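The Mint Shirt

My sister and I inherited a laundry in Prallville with 25 hooks on the wall and a sign that said Beddoe, which was not our name. We left the sign up. A new one cost almost 1,000 dollars and we did not have it.

Most of the work was shirts. People brought them in paper bags, sometimes in pillowcases, and we gave each one a ticket. Ticket 139 was a child's coat. Ticket 90 was a T-shirt, pale mint green, with short sleeves. A woman left it in November and said she would be back before supper. She did not say what she wanted done with it. She set it on the counter, put the ticket in her glove, and went out to catch the Zerkard bus.

By then it was two in the afternoon and raining. I took the shirt to the back and laid it out on the black cloth, the way our aunt had taught us. She said you could hide nothing from black. I pulled the hem straight and smoothed the body with my palm until only the faint creases were left.
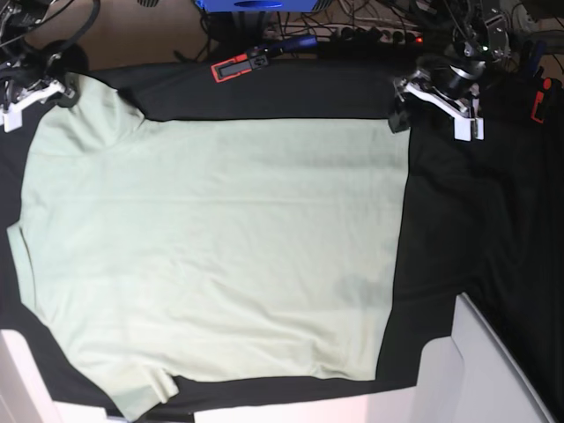
Too thin for an iron, my sister said from the doorway, and it ought to be folded and put on the shelf before I wore a hole in it.

I told her I wasn't going to iron it. I wanted to see what it needed.

"It needs its owner," she said, and went back to the counter.

She was right that it was thin. It had been washed so many times that the green was mostly gone. I looked for a name inside the collar and didn't find one. I looked for a missing stitch and didn't find that either. Out front I could hear my sister making change and telling someone that we did not do curtains.

At four I had other things to finish. I did a stack of napkins for the Clokum Hotel and hung up two dresses. Each time I passed the table I stopped and fixed something on the shirt, a cuff or the edge of the neck. I couldn't have said why. It was a T-shirt. You could buy another one across the street.

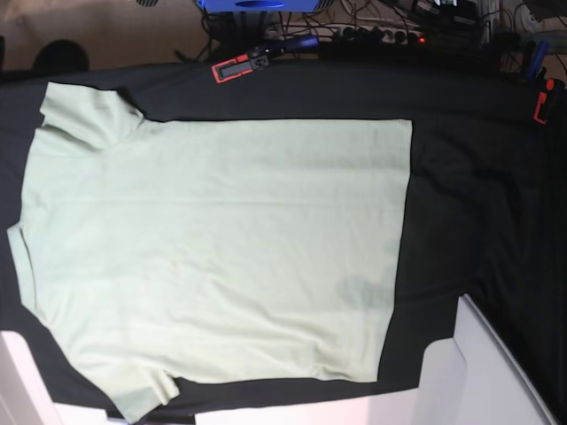
The shirt from ticket 90, laid out on the black cloth.

Supper came and the woman did not. We ate soup at the counter with the lights on so she would know we were open. The Zerkard bus stopped across the street at six and again at seven. Both times my sister stood up and looked, and both times she sat down again.

"You could put it in the window," she said. "She might see it from the bus."

I said it would fade in the window. My sister asked what there was left to fade.

After she went upstairs I picked the shirt up off the table. I held it to my face, which I had never done with a customer's things. It smelled like a drawer. I sat on the stool with the cloth bunched in my lap and listened to the rain come off the awning. I must have sat there a good while, because the soup pot was cold when I got up to wash it.
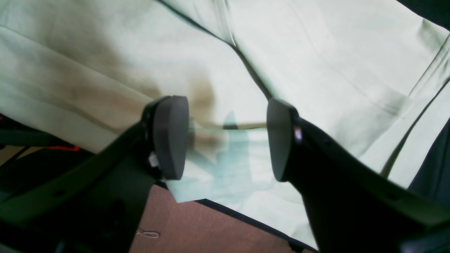
Pale cloth in folds, and a brownish stain.

The woman came at a quarter past eight, when I had the key in the door. Her coat was soaked through. She said the bus had broken down outside town and she had walked the rest. I gave her a towel for her hair and brought out the shirt, folded, with the ticket stub on top.

She asked what she owed. I told her I hadn't done anything to it.

"That's fine," she said. "I just didn't want it in the house today."

She put it under her coat to keep it out of the rain. I held the door for her, and then I went back and shook out the black cloth and hung it up for the morning.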